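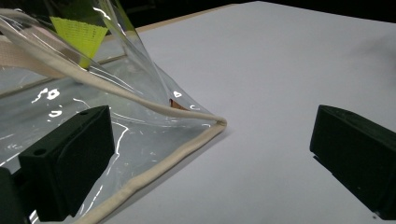

Last edited: 08/05/2026

evie_sedgwick
My clear bag with the cream piping came folded and it is full of creases. The shape does not stand up. How do I get them out without making the plastic cloudy? It will be for swimming things.

mitra_m
Fill it with towels and leave it in a warm room for two days. I did so with my Dirley bag and most lines are gone. The corners took longer.

husnu42
I do not agree, two days is too slow. Use a hair dryer on the low setting, and keep your hand moving. Five minutes for each side.

mitra_m
Hair dryer is how I spoiled my first one - the plastic went soft and pulled away from the piping. Please test it in a small place first.

husnu42
Then you held it too close. Mine is fine after 22 months.

yesenia_v
I am with Mitra. Also be careful with the fabric edge, on a light color every dirty finger stays. I clean mine with a soft brush and dish soap, and I dry it open. Is the yellow-green mesh tag sewn in? I would cut it off.

evie_sedgwick
Thank you all. I will start with the towels. The tag I want to keep, I like the color.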